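Trikitz Bench Rules: a guide and checklist pack for robot cells in small labs
Reviewed by Ditte Oddsson

I've been setting up bench robots for long enough to own a shelf of guidance that I never open. The Trikitz pack is on my desk with coffee on it, which says plenty! You get a ring-bound guide, a set of wipe-clean checklists and a folder of simulated practice cells to try the rules on before you let an arm near your own bench. The tip box cell is the one I keep going back to.
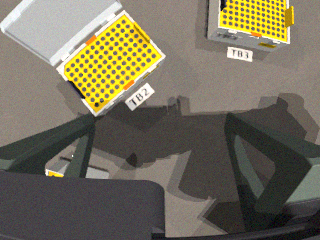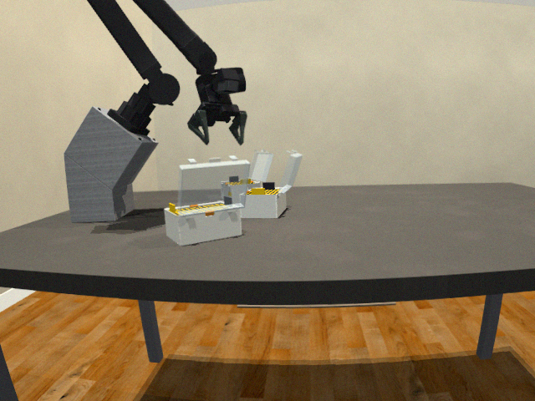 The guide is built round a plain idea: write the rule so that the person on the Monday early shift can check it without ringing anyone. So you don't get "ensure adequate clearance". You get a line asking whether the fingers can open fully over every box position, lids included, and a space for initials. Lids get a whole chapter, and quite right too. At Fostavari, where I do most of my work, the lids have given us far more grief than the tips ever did, and our old written procedure mentioned them once, in a footnote.

The labelling section is my favourite (yes, I have a favourite labelling section). It wants every position on the bench to have a short name, and that exact name to be used on the bench, in the program and on the paperwork. We had "rack left" in one place and "Box 2" in another for months. Sorting it out took an afternoon and I wish we'd done it years ago.

It's good on stopping and restarting as well. Who may clear a stop, what they look at first, what they write down – all on one side of a card. I pinned ours up beside the door and people do read it.

A few grumbles. The chapter on risk assessment assumes you already know your way round the formal standards, and a newcomer will need something else alongside it. The index is thin. I looked for "spills" and found them under "housekeeping", after a good deal of muttering. And the practice cells are very tidy compared with any bench I've worked at, so do add your own clutter before you trust the results.

The full pack is 590 kroner, with spare checklists sold separately in packs of 400, far more than a small lab will get through. My colleagues at Manen are sharing a pack between two sites, a sensible way round it.

I'd buy it again tomorrow. If you already have decent written rules, get the checklists on their own and start with the lid one.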